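Já tinha desistido de comprar robôs transformáveis de terceiros quando a Zahira Hidayat me mandou a ligação para o Stumden, da Jasetard. Passei a noite a ver o manual em PDF e às nove da manhã seguinte já o tinha encomendado. Que bela surpresa! 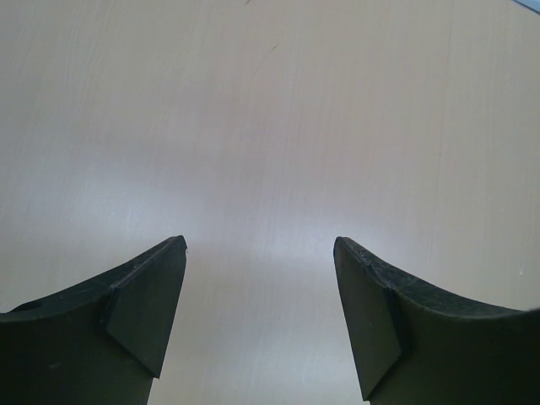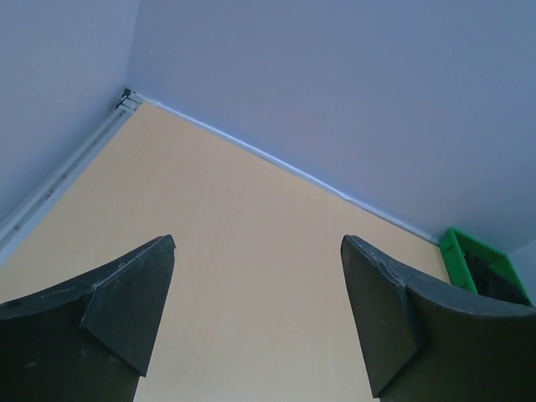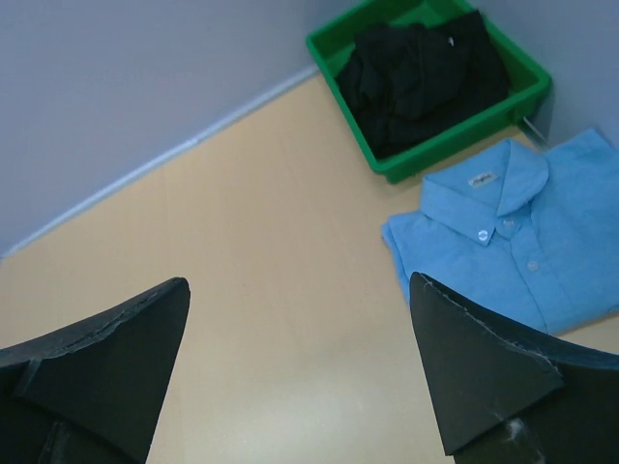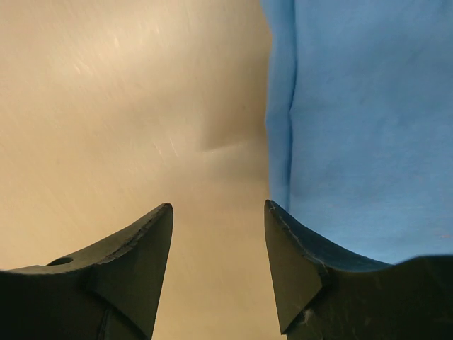

Comecemos pela transformação, que é onde estas figuras costumam estragar tudo. O Stumden passa de robô a camião de carga e, da primeira vez, demorei uns 9 minutos com as instruções ao lado. Agora faço-o quase de olhos fechados. O painel do peito roda sobre si mesmo e puxa os ombros para dentro ao mesmo tempo, um truque de engenharia tão bem pensado que o repeti vezes sem conta só pelo gozo (o resto da família já não me pode ouvir com aqueles estalidos).

As articulações são firmes. Os tornozelos têm inclinação lateral a sério, a cintura roda sem bater nas placas das costas, e os joelhos dobram o suficiente para uma pose de corrida credível. Vem com três acessórios: um machado, uma espingarda e um escudo que encaixa na traseira do camião. O machado é o meu preferido, embora a pega seja um bocadinho fina e rode na mão quando a figura está de braço esticado.

Defeitos? Há dois. A tinta prateada das jantes chegou com uma falha pequena do lado direito, e a aba do tejadilho custa a prender em modo camião. Tenho de carregar na parte de trás primeiro e só depois na da frente. Com jeito, vai.

Para comparar, pus ao lado o Heydari, da mesma marca, que comprei em agosto. O Heydari tem uma cabeça mais bem esculpida e é mais pesado, mas fica uma mochila enorme nas costas em modo robô. O Stumden é muito mais limpo, visto de qualquer lado, e aguenta-se de pé numa perna só!

Encomendei na Prosulon, que embala tudo em caixa dupla e responde às mensagens no próprio dia. A caixa da figura chegou sem um canto amassado, coisa que para quem guarda as embalagens vale ouro.

Se gostam de camiões e têm espaço na prateleira, comprem sem medo. Eu já ando de olho na versão em verde.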